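Search reviews, brands, rooms

Filed under: Home & Workroom > Tables, desks and worktops > Tested at home

Brotik white worktop table: a long look at a plain thing

Reviewed by Thibault Vidal
4 May 2022

I distrust white tables. I have owned two, and both went the colour of weak tea along the front edge before the second winter. So when the Brotik turned up in the workroom I was not hoping for much, and the leaflet in the box, which promises a surface that "stays as bright as the day you met it", did nothing to warm me.

The price is £124 with the legs, or £80 if you already have a frame and only want the top. I paid for the whole thing. Delivery took 18 days, against the five I was quoted, and one of the corner protectors had split on the way. The top itself was fine.

Putting it together is a one-person job if you are patient. The legs go on with the usual bolts and the usual hex key, and the usual bolt that doesn't want to start in its thread. I backed it out twice and got it in on the third go. There is a levelling foot on each leg and you will want them, as the frame sat slightly proud at one corner on my floor, which is flat. I know it is flat because the Skaren bench that stood there before never rocked once.

Now the surface. Brotik call the colour "white". I'd call it cream, and under the lamps it can't decide. Right below the light it glares, and further out it turns duller and a bit yellow. If you are buying it to match a true white cupboard, order the sample first. I didn't, and the table now looks older than everything near it – on delivery day, mind you, with nothing spilt on it yet.

What I use it for is cloth work. Folding, sorting, wiping down, a bit of pinning. The sellers make a fuss about the finish being "grippy but smooth", and I can report that it is smooth. Cotton slides. A single cloth will let you push it about with one finger, which is pleasant when you want to turn it and a nuisance when you want it to stay put while you line up a corner. I ended up holding one side down with my forearm most of the time, exactly as I did on the old bench.

Against that, the pale background does help you see what you are doing. Creases show up well, particularly in a strong colour, and you can tell a fold from a shadow without bending over it. I would not have paid extra for this, but I noticed it within the first hour and I still notice it now.

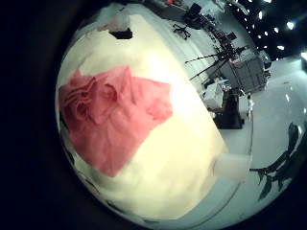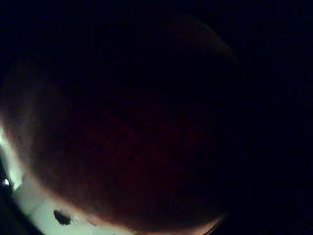
First picture: a pink-red cloth on the pale top, folds bunched at one side.

Cleaning is where the claims get bold. The leaflet says tea, ink and beetroot all lift with a damp cloth. Tea does, if you catch it. I left a ring overnight and it took three goes with washing-up liquid, and I can still find it when the light comes in low. Ballpoint came off with a bit of rubbing. I have not tried beetroot and have no plans to.

Dust is another matter. Anything dark shows, every thread and every bit of fluff, and you will find yourself wiping the thing before you start as well as after. Some people will like being made to keep tidy. I found it tiresome by the second week and then got used to it.

As for sturdiness, it is good enough. Lean on the middle and there is a little give. Lean on a corner and there is more. I wouldn't clamp a vice to it or stand a heavy sewing machine on the end, whatever the weight limit says. The Hoarau folding table I tried last July was stiffer and cost less, though it was also ugly and trapped my thumb, so I sent it back. The Drullance has a much better top than either, but the legs are sold separately and by the time you have added them you are well past what I would spend on somewhere to fold things.

I emailed Brotik about the split corner protector and had a polite reply offering a new one, which hasn't come. It makes no difference to the table. I mention it because their site has a whole page on aftercare.

Would I buy it again? At £80 for the top, on a frame I trusted, probably. At £124 I'd want stiffer corners and a colour that matched its name. It does the job, and cloth is easy to see on it. I am keeping mine, partly because I can't face undoing that bolt.

Good: easy to wipe if you are quick, creases show clearly, sensible height
Less good: not really white, slippery under cotton, some give at the corners, slow delivery

Score: 3 out of 5

Recent in Tables, desks and worktops
Hoarau folding table: mind your thumbs
Skaren bench, six years on
Drullance tops: are the legs worth it?
Felt pads for hard floors
Which lamp for close work?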